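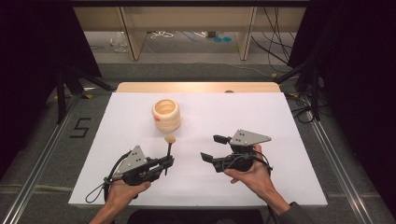
One reader wrote in to say that the episode pages for Tremonar stop making sense halfway through season four, and asked if anyone was planning to finish them. We are, and we need writers to do it.

Usside is a fan-run reference site for live-action kids' and family comedies. We cover plots, characters, running gags and continuity. The site has 557 pages at the moment, and the section on Tremonar is the most visited and the least complete. The show ran for 162 episodes over seven seasons. Seasons one to three are in good shape. Season four is half done, and most of what we have after that is a title, a one-line plot and a cast list.

We are looking for recap writers and page editors to work on seasons four through seven, plus the spin-off, Chacko. Work starts in April.

What recap writers do

You will be assigned a block of episodes in running order. For each one you watch the episode all the way through and write a recap of the A-plot and the B-plot, a list of running gags with the point where each one appears, and any continuity notes. If a character says she has never been on the space ferry and she spent a whole episode on it in season two, that goes in the notes.

Recaps are written in the present tense. Spoilers for the episode itself are fine. Spoilers for later episodes go in the marked section at the bottom of the page and nowhere else. We had a lot of arguments over this a few years ago and the rule is settled.

Please write from the episode. Do not copy or reword the network's summaries or another site's pages. Text that has been lifted gets removed, and so does the account that posted it.

What page editors do

Editors read new recaps against the episode, fix names and spellings, add links to character pages, and merge duplicate entries. There are plenty of duplicates. The talking elevator has three pages under different names, and each one has facts the others lack.

Editors also answer comments on the pages they look after. Most are short corrections. Some are long theories on whether the Chacko pilot takes place before or after the Tremonar finale. You do not have to settle this, but you do have to keep it civil.

Who can apply

You need to be 18 or older and able to write clear English. You do not need to have worked on a wiki before. It helps if you have seen at least a few seasons of Tremonar, though we would also like one or two people who are new to it – they tend to notice when a recap skips something.

You need your own legal access to the show. Seasons one through six are on Prirkano. Season seven is on disc only, and we have two sets we can mail out within the United States. If you live elsewhere, tell us and we will try to put you on the earlier seasons.

Time and pay

Recap writers should plan on three episodes a week. Editors can set their own hours, but we ask that a recap not sit unread for longer than 7 days. If you need a break, post in the scheduling thread and your block will be held or passed on, whichever you prefer.

These are unpaid positions. Usside carries no ads and has no paid staff. Writers and editors are credited on every page they work on, under their own name or a username.

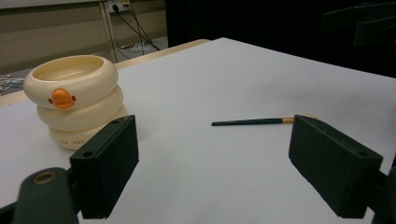 How to apply

Use the contact form on the Usside front page and choose "Tremonar project" from the menu. Include the following:

The role you want, or both if you don't mind which.
The seasons you have seen, and whether you have seen Chacko.
A sample recap of any half-hour comedy episode, 400 words or fewer. It can be from another show. Please don't send the Tremonar pilot, we have read a great many of those.
Your time zone.

Samples are read by two current editors. We look for recaps that get events in the right order and name who does what. Jokes are welcome on the site but they are not what we are checking for, and a plain sample does just as well.

You will get a reply either way. Those who are accepted get one trial episode from season four before being given a full block, along with a link to the style guide. Read the section on character names first. Several characters change names partway through the series and we use the name from the episode being recapped.

Applications close at the end of April at 6 p.m. Eastern. Late ones will be kept on file for the Chacko pages, which will probably need a second round of writers.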